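The Second Life of a Paddle Case

By Lovisa Tangen

Everyone who plays table tennis for more than a season ends up with opinions about rubber. Ask them about glue and they'll keep you in the parking lot until dark. Ask them about the case the paddle lives in for most of its life, though, and you get a shrug. I think that's a shame, and I have spent a very happy winter looking into it!
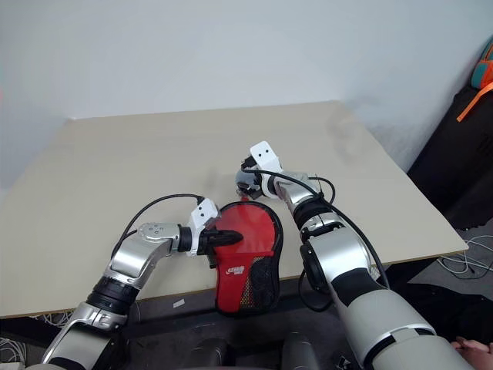
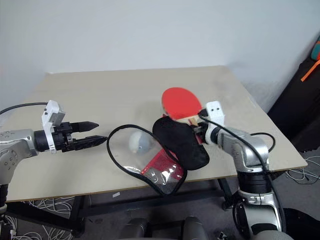
My own conversion came at the Boltamside club, where I had been playing badly for a couple of years with my paddle riding loose in a gym bag, between a water bottle and a set of keys. Hedvig Halvorsen, who runs the beginner evenings there, picked it up one night, ran a thumb over the face and handed it back without a word. There was a nick in the edge the size of a lentil, and the rubber had gone gray with lint. The next week I bought a case, and I went for the shape I still like best, the one that follows the outline of the paddle itself. The red and black one in the first picture is just that kind: a broad round top, a black piped border, and a front pocket below the seam that is part solid red and part black mesh. I love a mesh pocket. You can throw a folded cloth in there and see that it's there, and a slightly damp cloth gets some air.

After that I started noticing cases everywhere. The Boltamside club has 74 members, and on a full evening the bench along the wall looks like a luggage carousel. Hard shells, soft sleeves, a couple of homemade ones in quilted cotton, one that began life as a camera bag. People who swap paddles twice a year will hang on to the same case for ages, with old tournament tags still tied to the zipper.

So what makes a good one? Start with how the paddle goes in. A case cut close to the shape holds the paddle still, and that matters more than padding in everyday use. Most of the wear I see on rubber comes from rubbing, the slow kind, mile after mile in the back of a car. The closer fit does ask a little more of you, since the handle has to find its own end of the case, and if you come at it crooked the edge of the blade catches on the lining. The habit I've picked up is to open the case all the way, fold the flap well back and lay the paddle in flat. Handle last, with a little wiggle.

Then there is the question of the ball. Some cases have a round bulge sewn on for a few of them, some have a flat pocket that really only works if you don't mind a stiff zipper, and some leave you to tuck a ball in wherever it will go. I'm fond of a clear pouch like the one in the second picture, where the white ball shows right through the plastic. You can tell from across the room whether you're bringing one. Anyone who has driven to a cold community hall with a friend, two paddles and no ball will understand the appeal.

Clear plastic has its enemies, I should say. Hedvig is one of them. She finds it goes cloudy, and she doesn't like how it creases in winter. Her own case is black canvas, bought at a sports shop in Planondale that has since become a bakery, and she has replaced the zipper pull with a loop of bootlace. It has been to 183 league matches by her count, and she keeps the count in pencil on a card inside the flap. She let me hold it. It weighs almost nothing and smells faintly of rubber cleaner and oranges.

The cleaning part is where I got really carried away. I had assumed you wiped the paddle and that was that, but the case needs looking after too. Grit collects at the bottom, right where the edge of the blade sits, and so does the fine dust that comes off a hall floor. Turn the case inside out as far as it will let you and shake it over the sink. A dry toothbrush works well along the seams and piping. For fabric, lukewarm water and a drop of dish soap on a cloth are plenty, and then leave it open overnight before anything goes back in. Clear panels get a soft cloth and water only. I tried window cleaner on one of mine and got a haze that never left.

While everything is out, look at the paddle. Wipe each side with a barely damp sponge, from the handle toward the tip, and let it dry standing up. A light wooden handle darkens with play, and some people sand theirs back in July when the league is on break. I leave mine alone. I like seeing where my thumb goes.

What you don't want is a case that turns into a junk drawer. Before I did my first proper clear-out I tipped mine onto the kitchen table and found 12 things that had nothing to do with table tennis, among them a dry cleaning ticket and half a pack of throat lozenges. A coin in there is worse than no case at all. Hedvig makes her beginners empty theirs at the start of every season, and there's a cookie tin by the door for whatever comes out.

If you're buying your first, take your paddle along to the shop. Slide it in, close the zipper, turn the whole thing upside down and listen. A clunk means too much room. Run the zipper back and forth near the rounded end as well, where cheap ones tend to stick. And pick a color you enjoy! Mine is red, and I still get a small lift when I see it sitting by the front door, ball and all, on the evenings I'm going to play.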